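Bench notebook, Bramthorpe annex
21 June 2026

Hand comparison, second block. Bedroom set, head camera only.

Carried over from the last entry: wrist units swapped back to the originals, both hands re-zeroed, cable slack on the left re-done because it was pulling at full wrist roll. Left it a bit long this time. It now hangs in a loop off the outside of the wrist and I'd like to shorten it once we know the reach limits on this bed, but a long loop is better than a tight one for now.

What we're comparing. The Prodine hand is on the left arm, the Zakar is on the right. Both black, both mounted on the same style of white wrist housing, so in the logs please write L or R and don't go by colour. The Mahrous controller runs both. Same grip force ceiling on both sides, same closing speed, same approach height. The only thing I've allowed to differ is the finger pre-shape, because the two hands don't open to the same posture and forcing one into the other's pose just makes both look bad.

Tasks for this block:
Flat item on mattress, pick with L.
Pillow against headboard, pick or drag with R.
Both together, L first, R starts when L is clear of the bed.

We did the flat item on the steel table in the first block and both hands managed it well enough, so the question is what a soft surface does to it. On the table the fingertips can press down and slide under an edge and the table doesn't care. On a mattress the tips push the cover down and the edge of the item goes down with it. I expected that to hurt L more, as its fingers are slimmer at the tip and dig in.

Start pose for the both-together runs, arms at the pre-grasp hold: 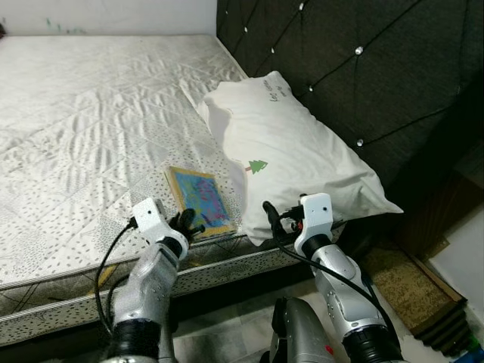 Pre-grasp hold, L at the framed piece, R under the low corner of the pillow.

Notes on the set-up while it's fresh. The mattress is bare, quilted cover only. We talked about putting a fitted sheet on and I've decided against it for this block. A sheet bunches and then you're measuring the sheet. The quilting has its own problem, which is that the ridges run on the diagonal, and whether a fingertip lands in a valley or on a ridge changes the gap under the item. I'm not controlling for that. I'm nudging the item by hand between runs and letting it average out. If someone wants to do it properly, tape a grid on the cover and log which cell, but it'll triple the reset time.

The flat item goes near the edge of the bed. I tried it farther in first and L ran out of elbow before it could get the palm down flat, so it was coming in at a slope and catching on the piped border. Moving the base closer would fix it but then R is cramped against the headboard. So the item stays near the edge, and we note in the write-up that we haven't tested the middle of the mattress at all.

Pillow is on an angle with its top end against the headboard and the bottom corner hanging over the side. The droop gives R something to close on without having to pinch up a fold. I know that's generous. A pillow lying dead flat is the harder case and we'll do it next block. Do not straighten the pillow between runs to make it look tidy, put it back the way it was.

Results, flat item, L.

First handful of runs were poor. The fingers came in square to the edge of the frame, pressed, and the frame tipped toward the hand and then skated away over the cover. Same thing four times. I changed the approach so the hand comes at a corner and the thumb takes the near side, and it improved straight away. With the corner approach the item can rotate a little as the fingers close and it settles into the grip on its own. I should have started there.

The other thing that mattered was press depth. Controller default is to stop on contact at a torque threshold, and on a mattress that threshold is reached late, after the tips have already sunk. Dropped the threshold in steps. Too low and it triggers on the cover before it reaches the item. There's a usable band but it's narrow, and it isn't the same band as for the table. So anyone reusing the table settings on soft furniture will get the tipping fault. Saved as a separate profile, "soft_flat", on the Mahrous. Please don't overwrite "table_flat" with it.

Total logged cycles on L since the tendon change: 1,112. No drift that I can see in finger zero. The index finger still clicks on opening. It clicked at the start as well, so I'm leaving it.

Results, pillow, R.

Better than expected. The curved fingers get round the corner and the fabric fills in the space between them, and once it's closed it doesn't let go. Mean grip hold was fine at the 54 percent force setting and I saw no benefit going higher, it only squashes the filling and makes the release messier. At full force the corner stuck between two fingers on opening and had to be pulled out by hand. At 54 it dropped clean.

Where R struggles is seeing the corner. The pillow case is white and the wall behind the bed is white and the mattress cover is white and gray, and the segmentation keeps bleeding the pillow into the mattress along the lower side. The headboard end is no trouble, dark gray behind white, it finds that edge every time. It also likes the little pine tree print and for a while it was putting the grasp centre on the tree, nowhere near the corner. Fixed by masking grasp candidates to the outline only. That's a patch. On a plain pillow case the outline would be all it had anyway, so we should run one of those before claiming anything about the detector.

The headboard buttons threw a few false points as well. They're shiny and the depth goes odd on them. Filtered out by distance from the mattress plane. I'd keep that filter in for any tufted furniture.

Results, both together.

Timing first. With L going first and R waiting, a full cycle is 239 seconds including my reset, which is far too slow, and most of it is me. The arms themselves aren't the slow part. If we go to 100 runs of this for the report then that's a long day and I'd like a second person on resets.

No collisions. Elbows came close once when L retracted along the old path, which swings inward over the gap between the arms. Changed the retract to straight up and then out. Cable on R runs down the outside of the arm in a long arc and stayed clear of everything. L cable touched the mattress side panel on the low approach, which goes back to the loop I mentioned at the top. Will shorten it.

One effect I hadn't thought of: when L presses the mattress, the pillow corner moves. Not far, but R has already taken its target pose by then, and it ends up closing a bit high. Two options. Either R re-looks after L lifts, or R doesn't look at all until L is clear. I've gone with the second for now since it's one line to change. The first is the right answer if we ever want them moving at the same time.

Camera. Head camera at the current tilt gets both hands and both items, with the torso housing just in view at the bottom. That's enough for logging. For grasp planning it's marginal, because the hand covers the item in the last bit of the approach and L in particular is working blind once the fingers are over the corner. The wrist camera would solve it but the bracket we have fits only the Prodine side, and then it's not a fair comparison. Leave both off until the second bracket is made. Drawing is in the shared folder, hole spacing needs checking against the Zakar wrist before anyone cuts it.

Controller gripes, for the list:
The Mahrous drops the profile name on restart and comes up as "default" though the values are right. Check the values, not the name.
Force ceiling is shown as a percentage on one screen and raw counts on the other. I wrote the conversion on the inside cover of this book.
E-stop recovery re-homes both arms even if only one tripped. With R under the pillow that means the pillow goes for a ride. Clear the bed by hand before recovering.

Where I've landed so far. For flat, stiff things on a soft surface I'd take the Prodine with the corner approach. I haven't put the Zakar on that task on the mattress yet, so this is half a comparison and shouldn't be quoted as a whole one. For the pillow, the Zakar does the job at low force, and again the other hand hasn't had its turn. Swapping sides means swapping mounts and re-zeroing, most of a morning, so I want all the remaining same-side runs finished before anyone touches a mount bolt.

To do:
Shorten L cable, leave enough for full roll.
Plain pillow case, one batch.
Pillow flat on the mattress, no droop, R.
Check bracket hole spacing.
Swap hands side to side and repeat everything above.
Back up both profiles off the Mahrous before the swap.

Powered down at the wall. Arms parked, brakes on, bed left as set.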